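In praise of the empty room
Marijke Martens, 27/10/2024
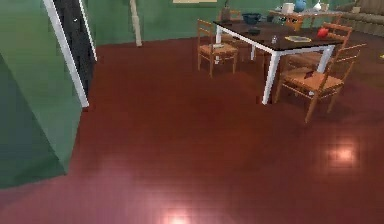
My aunt had a front room that we weren't allowed in. It was for best, which meant two christenings, a wake and a man from the insurance. The rest of the time the door stayed shut and the four of us, plus a dog, lived on top of each other in the kitchen. I used to think this was the daftest thing in the world. I'm now fifty-three and I've come round to her way of thinking, or at least halfway round.

What set me off was moving house. We left the flat in Pleven after eleven years and came back to England with far less than we'd taken out, mainly on account of the removal quote, which was £3,000 before you'd so much as mentioned a piano. So we sold the piano. We sold the sideboard too (I do miss the sideboard) and gave the bookcases to the couple downstairs. When we got the keys to the new place we had a bed, a table, 3 chairs and a lot of boxes marked "misc".

And I loved it! For the first few weeks I'd walk into the back room just to stand there. You could hear your own feet. In the afternoon the sun came in and moved across the boards and there was nothing for it to bump into. I did my stretches in there. I rang my sister from in there and she said I sounded as if I was in a swimming baths.

Then people started to be kind. Everyone who came round looked at that room and got a worried sort of face. Did we need a sofa? They had a sofa. Somebody's mother was getting rid of a perfectly good dresser. My brother-in-law sent me a link to a corner unit called the Plorno, on offer at £700, and when I didn't answer he sent it again. It's as though a bare room is a sort of illness and the neighbours have to bring soup.

I do understand it. When I was growing up, having nothing in a room meant you couldn't afford anything to put in it, and plenty of people are still in that position and don't find it restful in the least. I don't want to be the woman who gets rid of her chairs and calls it wisdom. You need somewhere to sit, and visitors need somewhere to sit even more than you do, especially the ones with bad hips.

But I do think we fill our houses far too fast. We buy for the photograph in our heads of how a living room goes: sofa there, telly there, little table for the remote. Then we spend years walking round the little table. I've barked my shin on the same coffee table roughly 100 times, in two countries, and it never once crossed my mind that I could just not have it.

So I've made a rule, and my husband has agreed to it with a sigh. Nothing big goes in the back room until November next year. If by then we've both wanted the same thing for a good long while, we'll buy it. So far he wants an armchair and I want to be left alone.

My brother-in-law is coming to stay at Easter. He's asked for the measurements.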